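The Kitchen That Exists Only in Software

How a small team at Stadero teaches a planner to reach through clutter

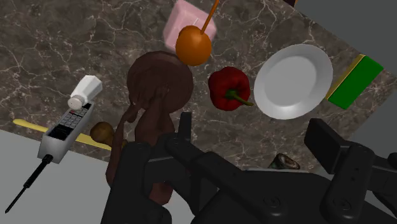
It used to be that the planner got all the blame, one engineer on the project told me, when half the time the trouble had started in perception, two steps earlier. The team heard this complaint often enough that in May they rebuilt their tools around it.

The result is called Monti. It is a program that runs a grasping task in simulation and keeps a record of each decision: what the perception module believed, which path the planner chose, and what command the controller sent to the gripper. When a run fails, the engineer can go back to the moment when these three stopped agreeing.

The rendered counters are crowded on purpose. A bell pepper, a plate, a sponge and a cordless phone with a long antenna can share the same piece of dark marble, and the gripper itself hides part of what lies in front of it. For the perception software this last point is the hard one. An object that is half covered by a finger must still have a full shape in the planner's map, or the planner will treat the hidden half as free space.

Stadero tested the new version on 2,966 generated layouts. Each layout gets 12 attempts, and the planner has two seconds to propose a path. If it can't, Monti marks the attempt as a timeout and doesn't count it as a collision, a distinction the older tool, Urow, didn't make. I watched a long list of these timeouts scroll by, and I admit that I understood the problem better from the list than from the charts.

Not everyone in the office has moved over. Urow still starts faster, and over 20 of its scripts have no equivalent yet. The next job is to port the ones that check joint limits.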